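Webbing strap slips under load – how to stop it?

Mhairi Gourlay
May 20, 2023
I use 1000 mm polyester straps to hold down archive boxes on a hand cart. Under a steady load the free end creeps back through the buckle, 10 mm or so per trip. Is the buckle too wide, or is the webbing too smooth?

Barry Cheetham
Buy better straps.

Estíbaliz Paredes
Check the width first. A buckle wider than the webbing lets it skew, and the bar then grips on one edge only. If the widths match, rethread with a second pass over the bar.
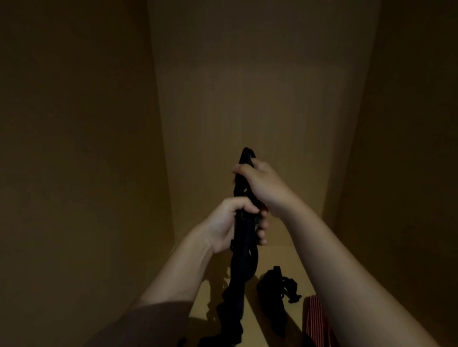
Black strap held upright, end piece at the top

Fold the free end twice and stitch it – a single fold can still pull through.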